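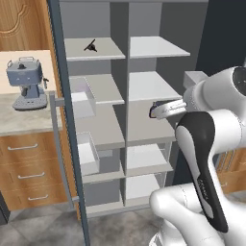

Every January I'm asked by people who run small kitchens, cafes mostly, what they ought to put by for a robot arm, and every January I give the same slightly annoying answer: start with the cupboard. I do mean it kindly! The arm is the part with a price on the quote, and Radton and Urov will both send you a very handsome quote, but look at what the arm has to reach into, which in the simulated kitchen here is tall grey open shelving with a divider up the middle and see-through bins tucked in at the left. Your own shelves may be nothing like that, and changing them costs money.

The Wuyts planning sheet, which I'm fond of in spite of its 219 lines, gives shelving and fittings just 3 of them. I'd give them a page.
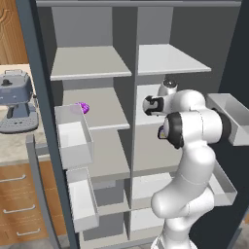

Then there is room to move, and I'd beg you to measure for it before you sign anything (Bridier will lend you a mock-up for 5 days, and it's well worth the bother). People measure a cupboard with everything shut. Pull the bins out, as they are on both sides of this one, and you'll see how much space they take in front of the shelves, with a jointed arm wanting to bend its elbow in the same spot. If I had 100 pounds left in the budget I'd spend it on moving a shelf, and I'd leave the faster gripper until next year.

December 15, 2018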